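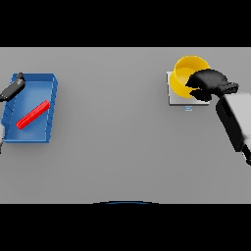 A blue tray on a gray tabletop in a computer-generated image.

PILTSIDE — Families who fled fighting abroad and settled in Piltside will have until the end of July to apply for extended housing support, town officials said, after a local shelter warned that many of them could lose their rooms before winter.

The extension covers 79 households now living in short-term apartments in the Gourlay district. Most arrived over the past two years and were given leases of six months, with one renewal. Under the old rules, the second lease could not be extended unless an adult in the household had full-time work.

That requirement has been dropped for parents of children under five and for anyone enrolled in a language course. Other applicants will have to show 100 hours of paid or unpaid work since arriving in town.

Zahira Latuheru, who runs the Bimton shelter, said the change would help but came late for families who had already moved out.

"We had people sleeping in cars in our lot in the spring," Latuheru said. "Some went to relatives in other states. I don't know how many of them will come back for this." 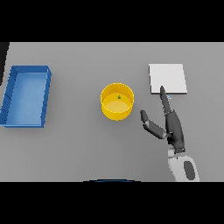 Applications are being taken at the old Nater warehouse on the east side of town, where the shelter also hands out food and clothing. Staff there said the line was out the door by 9 a.m. on the first morning, and that several people were sent home for papers they did not know they needed. Forms are handed in at the front counter, where they go into an open tray with raised sides, much like the blue one shown, until a caseworker can enter them. Applicants should bring a lease, proof of identity for each adult and any letters from an immigration court.

Interpreters are on site in the mornings only. The town said it was trying to add afternoon hours but had not found enough people to cover them.

Not everyone in Piltside supports the plan. At a public meeting that ran for more than 3 hours, several residents said the town already had a waiting list for low-cost housing and that people on it should be served first. The council passed the extension by a single vote.

Decisions will be mailed within a month of each application. Families who are turned down can appeal in writing and may stay in their apartments while the appeal is heard.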